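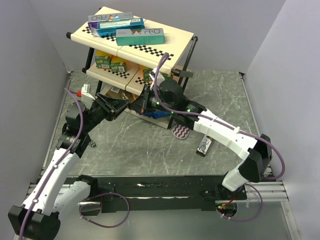

Boxes on two levels, and a shelf edge in checkerboard.

Opinion > Household > Columns

Latest Columns Letters Archive Subscribe

Search this site Enter keyword

The Shelf Always Wins

I have lived with shelves for most of my adult life, and I would like to register a complaint. You buy one to put things on. Then you have things on it, and you start shopping for a shelf.

My current theory concerns boxes. A box laid flat is a dare. Somebody will put a second box across it, at an angle, because they were holding a phone or a sandwich at the time, and from then on the one underneath belongs to history. I lost a set of Brolik light bulbs that way from March until I moved apartments. They had cost me 18 dollars and I had replaced them twice.

My neighbor Magdalini Papadakis stands her boxes upright, labels out, like books. I admire this and can keep it up for a weekend. Upright boxes need company, though. Take one away and its neighbor leans, and a leaning box has the look of a guest who wants to be asked what's wrong.

Then there is the bottom shelf, which I consider a separate country. Up top go the colors that match. Down below goes the cardboard you might need for a return, along with whatever is blue and has no other home. I own 2 shelf units and both have the same basement.

The storage people at Jendard would sell me bins for this. A bin is a box for boxes, and I have seen where that leads - my brother-in-law Ademir Guerra has a garage. I'd settle for one rule in my house, which is that nothing gets laid across anything else. I broke it this morning with a package of coffee filters.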